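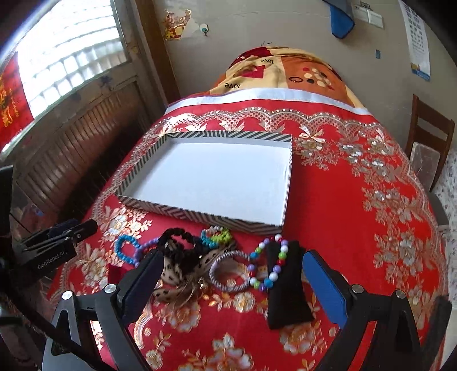 Photo: Syahrul Sinaga

My aunt Jadwiga Chmielewska packed hair ties for a living for most of my childhood, and she could do it while arguing, while eating a sandwich, and once while giving a neighbor directions to the dentist over the phone. Her hands went into the pile and came out with the right thing. I used to sit under her packing table after school and listen to the beads click, and I thought for years that every family had a table like that.

So I have a soft spot for small, cheap, pretty things, and for the people who sort them into boxes. I mention it up front so you know which way I lean.

Last March I started doing the weekly stock sheets for Skomside, which sells hair accessories and bracelets in gift boxes, the kind you buy for a niece when you've forgotten what age she is. A good part of the boxing is done by packers in their own homes, at kitchen tables and living room tables, and the rest in a long room behind the office. When I joined, all of it was done with fingers. Now some of it is done with a pair of handheld grippers, blue pads on the fingers and a cable coming off, and the packer squeezes and lifts and sets down while the thing records how it went. The recordings go to a small outfit called Vokance, and the idea is that a machine will learn from them to fill a box by itself.

I had a speech ready against all this. I gave it to my husband twice. Then I went and spent a few afternoons with the packers, and the speech got muddier.

Take a scrunchie. It has no proper shape. You pick it up by one side and the other side does as it pleases, and if it's lying on top of something sheer with long tails, you get the tails as well. A beaded bracelet slides around and a bangle rolls away from you. Aniela Ostrowski has been packing for Skomside longer than anybody, and she told me she had never once thought about how she picks up a scrunchie until she had to do it with two stiff fingers. "I pinch the middle and give it a little shake," she said, and then she looked at her own hand as if somebody had lent it to her. I've thought about that a good deal since. She had a skill so complete she had lost sight of it, and so had everybody who ever set her pay.

That last part is where I get cross. Packers here have always been paid by the box, and the rate has always been set as though anyone could walk in and do the job by lunchtime. Well, if anyone could, why does Vokance want 483 recordings of one kind of box before they'll even talk about the next? Why 453 of the bracelets alone? You don't study a thing that closely if there's nothing in it! Somebody over there has figured out that Aniela knows something, and I would like it to show up in her envelope.

To be fair to the office (and I do try, they read this column), recording time is paid by the hour, and for several of the packers it's the first hourly money they've seen from us. Kofi Boateng likes it. He says his shoulders hurt less on recording days, on account of nobody rushing, and that he enjoys laying the pieces out in front of the lid and deciding which to go for first. He's also thirty years younger than Aniela and expects to be doing something else by the time any of this matters. Aniela doesn't expect that. She asked me what happens when they have enough recordings, and I didn't have anything to tell her. I asked upstairs and came back with a sentence that had the word "transition" in it. I was ashamed to repeat it to her, so I made us tea.

Witold Ziółkowski, who runs the long room, thinks I worry too much. His view is that machines will take the plain boxes, the ones with 200 identical elastics, and leave the mixed ones to people for a good long time. He may be right. But the plain boxes are the ones my aunt could fill while talking. They were the restful part of the day, and they paid the same. If you take the easy work out of a job and leave only the fiddly work, at the same rate per box, you've cut somebody's wages without touching a single number on the sheet. I know, I fill in the sheet.

What I'd ask for is pretty modest. Raise the rate on mixed boxes before the plain ones go, and do it in writing. Pay the people who made the recordings again if the machine gets sold on to some other firm, even if it's only a little. And send somebody from Vokance to sit with the packers for a whole afternoon, with the grippers in their own hands and a bracelet that won't stay put.

My aunt is 79 now and her fingers have stiffened up. I told her about all this over Christmas and she wanted to know if the machine would talk to her while it worked. I said I didn't think so. She said in that case they'd better leave two chairs at the table, and asked me to pass the poppy seed cake.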